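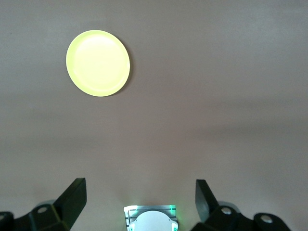 Intro to Ceramics – Week 2 handout
Instructor: Mireille Moulin

Glaze basics

A glaze is a thin coat of glass melted onto clay. It needs three things: silica to form the glass, a flux to lower the melting point, and alumina to keep it from running off the pot.

Matte and gloss
More alumina usually gives a duller surface. Slow cooling can do the same, as small crystals grow in the glaze.

Mixing
Add dry glaze to water, let it soak, then sieve it twice. Wear a mask when handling powder.

For next class
Read the Lebrun chapter on fluxes and bring two bisque-fired tiles – unglazed, wiped clean.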